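Rakville library opens its evening repair desk in June

4/20/22, by Graziella Zuccaro

I got the news on my way in to return two very overdue cookbooks, so let me pass it on while I still remember the details! The Rakville library is going to stay open late for a repair desk, where you can bring in a lamp, a torn coat, a wobbly chair or whatever else has been sitting in your hallway since Christmas. 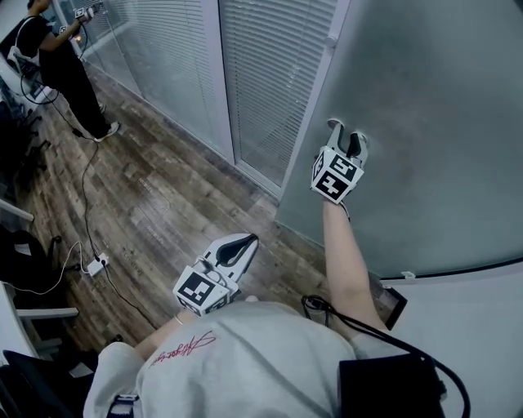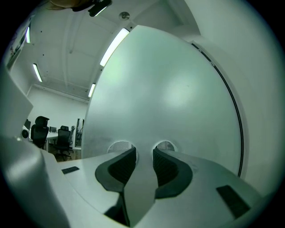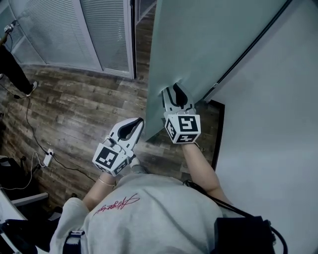
The pale gray-green panel in the first and last photos, and the white one with two round vents in the second.

Vasanthi Samarakoon runs the adult programs at the library and has been pushing for this for ages. She told me the town set aside $1,000 for tools and thread and glue (mostly glue, she said, laughing), and that 116 people filled out the survey asking for evening hours. I was one of them, and I may have written on the back of the sheet too.

The desk will have five fixers to start with. Uriel Quezada is doing clocks and small radios, which makes me very happy, as my kitchen clock has been stuck at ten past four all spring. Szu-yu Mak will handle sewing and zippers. Zollelton has had the same kind of desk for a couple of years, and over 490 things came across it last year, so I'd expect a line on the first night.

A few things to know before you haul your stuff over: no microwaves, no gas heaters, and nothing you can't carry in by yourself. Repairs are free, but you pay for parts if you need any. You also have to stay with your item while it gets worked on – no dropping off a toaster and going out for dinner (I asked).

Sign-up sheets go out at the front desk in May, and you can call ahead if you can't get there in person. I've already put my name down for the clock, and the cookbooks are back on the shelf.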